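Galería: vaciado y orden del almacén pequeño

Fotos sueltas del cambio de octubre. Subidas deprisa, ya iré poniendo mejores pies cuando tenga un rato. Lo que no lleva nombre es de todos, lo que lleva pegatina azul se va con Rodrigo Lobo a la nave de Jistham. Si falta algo vuestro, escribid antes del lunes, que despues se cierra la lista. En el inventario viejo salían 586 referencias, en el nuevo quedan 143, así que imaginad lo que había por ahí.

Las fotos del pasillo y de las estanterías altas las tiene Da-eun Seok, van en la segunda tanda. También las de antes de pintar, que dan un poco de miedo.

Mesas y cestos

Las mesas se quedan. Una cojea, ya avisado. Los cestos de alambre se reparten por tamaño: grandes abajo, los planos de pie contra la pared. Siebe De Bruijn quiere dos para los cables, apuntado. Los de plástico rajados, fuera todos.

Rejilla negra
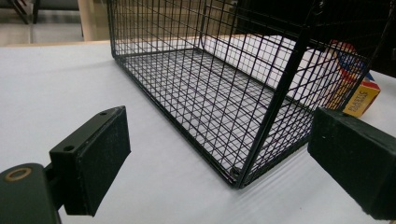

El de malla negra de alambre, sobre la mesa blanca. Cuadrícula apretada, borde más grueso por abajo y en las esquinas. Candidato para los rollos de cinta y los ovillos, que en los otros se cuelan por los huecos.

Pendiente

Etiquetas nuevas, pedidas a Zedico, unas 10 hojas. Llegan cuando lleguen.
Las cajas de Kuipers sin abrir, que las mire Lieven Dijkstra, son suyas creo.
Falta la llave del armario gris. Quien la tenga que la deje en el gancho de la entrada, porfavor.
Segunda tanda de fotos, en cuanto Da-eun me las pase.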